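Grendard Kitchen Sorting Set

README, version 2

Grendard is a collection of still photos of food and small containers on and near kitchen furniture. It covers putting groceries away, moving fruit between tables and baskets, and clearing surfaces. The pictures were taken in the Golley kitchen in June.

Contents

The set has 900 photos in 106 folders. Each folder holds one arrangement of the room. Up to 500 of the photos include at least one basket or bowl. Lighting was left as it was, so the white walls and tabletops vary in brightness from folder to folder.

Containers are labeled by color and general shape. Fruit is labeled by name when the type is clear. When it isn't, the label is "fruit, other" and the notes field gives the likely candidates.

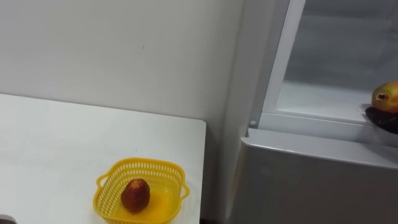

Yellow plastic basket with one reddish-brown fruit, white table. Label: "fruit, other". Notes: strawberry or lychee.

A basket counts as in use if anything is inside it, even a single item. Handles are part of the basket outline. The openings in slotted sides are not marked separately.

Smudges and specks on the tables were left alone. Please don't retouch them in copies you pass on.

Known problems

Tall white furniture against white walls is hard to outline, and some edges are off. Baskets partly outside the picture are outlined only as far as they show. Folders from the Ehlers pantry use an older label list, where "basket" and "bin" are the same thing.

Use

Free for teaching and research. Credit the Gekon project and give the version number. Send label corrections with the folder name and a short note on what should change.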